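## 5. Recording the cue task

Read section 2 before you start. The Nerka recorder will happily save anything you give it, including rubbish, and the "quality score" it prints afterwards mostly rewards smooth movement. A smooth miss scores well. Treat the number as decoration.

1. Home the arm and wait for the ring lights to settle.
2. Put the cue in the gripper by hand, butt end first, and close at force setting 2. The Dubey sheet says 5, which marks the wood.
3. Place the ball. Vary the spot between takes — the planner's "random" placement favours the same corner.
4. Start the take, play one stroke, stop the take.
5. Label it yourself as hit, miss or foul. Leave auto-label switched off.
6. After 8 takes, open the cue and grip it afresh.

> **Caution:** Keep hands off the felt while a take is live. The soft stop is slower than the brochure suggests, so use the red button if in doubt.

> **Note:** Don't delete misses. Anoma Khan's July set had 541 takes and hardly a bad one among them, and the policy trained on it had no idea what to do when the tip slid off the ball.

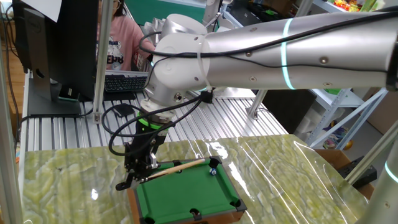

7. Play back every take at full speed before you upload. Look for a cue that turns in the fingers during the stroke. Mark those takes "slip", even if the ball went in.
8. Upload to the Asau folder with your initials. Jingyi Xie merges the sets, and she will send back anything without labels.

We have been told that more takes will cure poor aim. So far we have seen no proof of it — log your failures properly and we may find out.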